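Lorkitari Forum > Software > Perception and state estimation

Thread: Relative pose between two handheld grippers keeps jumping

feltach_dan
17 February 2023
Hi all, long post, sorry in advance, I've been staring at this for most of a week and my spouse has asked me to please go bother someone else with it.

We record bimanual demos with a pair of handheld grippers. Each one has its own camera and its own visual-inertial SLAM track, and for the single-arm tasks I'm very happy with what comes out. The trouble starts when I need to know where the left gripper is relative to the right one. I map both sessions into one shared map, relocalize, and subtract. Most of the time it looks lovely. Then every so often the relative pose hops sideways, stays there for a bit, and hops back. The policy we trained on it (folding, handing things across) has picked up a little twitch right at the moment the two hands come together, so I assume it's learning my bad data very faithfully.

Settings that may matter: latency compensation on, map built from one slow walk through the space, gripper width from the finger tags. I'm on the Didalley branch of the pipeline, the one with the rewritten relocalizer. What am I missing?

mossy_kettle
Welcome! Which way does it hop? If it's always along the same direction I'd look at your map before anything else. One slow walk is pretty thin if the space is big. Ours got so much better when we did a second pass with the grippers held down at working height, pointed the way they point when you're really doing the task. The map walk tends to be all at chest level, looking straight ahead, and then the demos are all looking down at a table, and the relocalizer has to make do with whatever it recognizes at the top of the image.

quaternion_aunt
I'm going to disagree a bit with kettle (hello kettle!). Redoing the map is good hygiene but it won't fix this. Two independent tracks in a shared map each have their own error, and when you subtract them you get both errors at once. What you want is a direct measurement. Put a fiducial on each gripper, and whenever one camera sees the other gripper's tag, use that as a constraint between the two trajectories. You only need it some of the time. The SLAM carries you through the gaps.

feltach_dan
It's mostly sideways, yes, and it's worse in our big room than in the small one. Aunt, I did wonder about tags. How do you weight them? I tried something like it last fall (October, I think) with a hard override whenever a tag was seen and it was horrible, even jumpier than before.

quaternion_aunt
Oh yes, a hard override will do that to you. A single square tag seen small and nearly face-on has that lovely flip ambiguity where two orientations fit the corners almost equally well, and if you believe each one outright you'll be thrown around the room. Put them in as factors with a robust loss, and throw out any detection where the second-best solution has nearly the same reprojection error as the best. I keep the ratio test at 2 and have never felt the need to fuss with it. Then smooth over the whole episode, offline. You aren't doing this live, so there's no reason to behave as though you were.

benitez_fan_club
For what it's worth I did exactly this with the Benítez solver and it took an afternoon, plus another afternoon because I'd gotten the tag size wrong. Please measure the printed tag with calipers! My printer had shrunk it and every distance came out a little long, consistently, so the plots looked beautiful and were wrong.

mossy_kettle
All right, aunt, I'll give you the factors. I still say the map matters, because if the SLAM is relocalizing to the wrong spot between tag sightings the smoother will just bend the trajectory to meet in the middle and you'll get a nice gentle error in place of a jump, and I'd almost prefer the jump since I can see it.

quaternion_aunt
That's fair, and it's a better argument than your first one. Dan, plot the residuals per tag sighting. If they grow the longer you've gone without seeing a tag, you have a drift problem and the factors will take care of it. If they come in clumps, kettle wins and you owe your map another walk.

Since you asked about mounting, this is a view from one gripper toward the other in our space, with the tag block on the end of the left one: 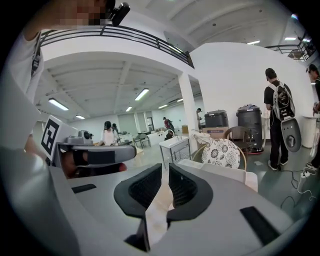
Left gripper's tag as the other gripper's camera gets it, mezzanine railing and lights behind.

feltach_dan
Oh, that's very helpful, thank you! I had pictured the tag flat along the side of the body. And your ceiling is a lot like ours, beams and long lights everywhere. Do the lights bother the relocalizer?

mossy_kettle
They can. Repeated long fluorescents all look like one another to a feature matcher. People moving around the floor are a smaller worry than you'd expect, there's usually enough fixed structure for the outlier rejection to cope.

feltach_dan
Okay, ran the residuals over 200 episodes last night. 17 of them have big clumps and the rest show slow growth between sightings. (I taped temporary tags on, measured with calipers, thank you fan club.) So it seems I get to thank you both.

quaternion_aunt
Ha. Drop the clumpy ones for now, train on the rest, and see whether the twitch goes away before you go back and rescue anything.

mossy_kettle
I'd rescue them. Re-relocalizing against a better map is cheap and demos are not. But try aunt's way first, it's less work, and post the plots either way please, I do love a plot.

benitez_fan_club
Check issue 582 on the tracker before you rerun, by the way. The Didalley branch was dropping the first few frames after a relocalization and the timestamps shifted with them. Might be some of your clumps.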